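Home > Forums > Automation > Standards and Good Practice

Force limits and sign-off for peg insertion cells

sfarooqui
I'm writing the work rules for a small insertion cell at our Wiltport shop. The arm puts pegs into matching holes in a block. The draft I inherited says an insertion passes if the gripper opens and the peg is still upright. I think that's too loose. What do other people require before a cell like this gets signed off?

k_gondal
We use three conditions: depth reached, peak force under the limit, and no retry. If the arm had to back off and search again, it goes in the log as a retry and doesn't count toward sign-off. We ask for 100 trials per shape and 90 clean ones.

Asif Butt
Disagree on retries. A search move is part of the skill. If the force stays under the limit and the peg seats, I'd pass it. Counting retries as failures just makes people tune for one block in one position, and then the cell falls over when the fixture gets swapped.

k_gondal
I didn't say failure, I said it doesn't count. They get their own column. If you mix them in you can't see drift. We had a cell at Drostska go from almost no retries to one on nearly every cycle, and the pass rate never moved.

Asif Butt
OK, separate column is fine. I'd still report both numbers on the sheet. And 90 out of 100 is low for a round peg. Might be fair for the square ones.

irind
Whatever numbers you pick, write down how the block is held. Half the arguments I've sat through came from a block that slid a little and nobody had recorded it. Our rule is that any bracket or stop on the table gets listed with its position, even if the block isn't touching it. Same for the peg: shape, material, and how far from the end it's gripped.

sfarooqui
Thanks. The grip point isn't in the draft at all, so I'll add it. What about hands in the cell? The old text says operators may straighten a peg if the arm is paused.

k_gondal
No. Paused isn't stopped. Ours says stopped and key out before anyone reaches in, and the trial is void if a hand touched the peg or the block.

Asif Butt
Agree with that one completely.

sfarooqui
Revised draft so far:
1. Log depth, peak force and retries for every trial.
2. Report clean passes and passes with retry separately.
3. Record grip point, peg shape and the position of every fixture.
4. No reaching in unless the arm is stopped and the key is out. Void the trial if anything was touched.
5. Speed drops to 85 percent of normal for the first 2 trials after any fixture change.

The work it covers, round peg first and then square: 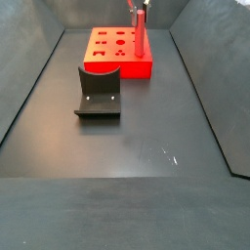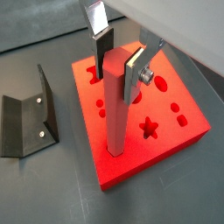

Marlina Pillai
Rule 5 is too gentle for me. After a fixture change I'd want the first trials at a crawl, with someone at the stop button, and a fresh force baseline before anything goes in the log. I'd also put the force limit in the rule per peg shape. If it's left to the operator you'll get a different limit on every shift.

sfarooqui
Good point on the limits. I'll make a table by shape and post it when it's filled in.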